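June 19, 2025

Train food, again

Quick one, I have to be out the door in a bit and the laundry is still in the machine.

So I'm back from the Cesitz trip. Three trains each way, and the middle one is the long one, the one with the seats that don't go back. People keep writing to ask what I bring to eat on these things. Ok. Here goes. No real order to this.

First: don't count on the cafe car. In November I did and it was shut the whole way. Shutter down, little paper sign, that was that. I got to Sorkadska at night having eaten a roll of mints and half an apple. Never again. Now I pack like I'm crossing a desert.

Second: sandwiches, but dry ones. I mean the bread. Toast it a little before, let it go completly cold, THEN fill it. Butter all the way out to the crust on both sides. Tomato goes in the middle between the cheese and the meat, never touching bread. If you have time salt the slices and leave them on a paper towel. I never have time. Lettuce, fine, but dry it properly.

Wrap tight. Tighter than that. I used to do foil and foil opens up in the bag, crumbs in the charger, crumbs in the book. Plastic wrap holds better even if I feel bad about it. My sister uses those waxed cloths and hers smell of every sandwich she ever made.

Drinks. I bring water, big bottle, and one soda for the second leg when I start to droop. Buy it before the station. Station prices at Sorkadska have gone nuts, I paid 7 for a coffee and a bun and the bun was yesterday's. The coffee was ok. 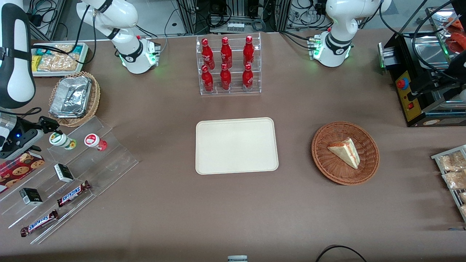
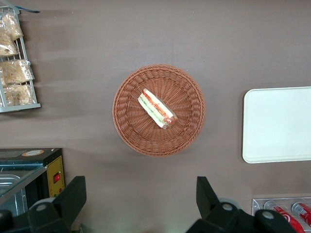 Cokes on their rack, and the sandwich in its basket.

Where was I. Fruit. Apples yes, grapes yes, bananas absolutely not, I don't care what kind of box you have for them. Jomar Enriquez (hi Jomar) swears by dried mango and he did give me a bag for the way out, gone before the first change. Sticky fingers all over my ticket though.

Something salty. Crackers, pretzels, whatever. Nothing with a smell. The man across from me had boiled eggs and I am still thinking about it. Four hours is a long time with another person's eggs.

Something sweet for the end, hidden at the bottom so you forget it's there. Works every time on me, I'm easy.

Other stuff, not food: napkins, more than you think. A small knife if they let you, a spoon anyway. One empty bag for trash because the bins at the seats hold a gum wrapper and that's it. Slippers. Yes slippers. Laugh all you want.

The trip itself, since my aunt reads this and will ask: good. Rained the first day, then fine. Stayed at the Vodik place again, same room, same noisy radiator. Walked up to the old mill, 1000 steps says the sign, my knees beleive it. The Molefe bakery by the bridge has new hours so check before you go, I walked over there at lunch and it was dark. Went back the next morning and got the poppyseed thing. Still the best poppyseed thing. Bought three, meant to carry two home, carried none home.

Missed the connection coming back, only by a minute or so, saw the tail lights. Long wait on the platform with a bag full of food so I wasn't even that mad. Ate the sweet thing early.

Next time I want to try cold noodles in a jar. If anyone's done that on a moving train without wearing it, tell me how. Also still looking for a lid that really closes on the blue thermos, mine leaks at the hinge and I've tried the rubber ring already.

Ok laundry's beeping. More photos of the mill when I find the cable.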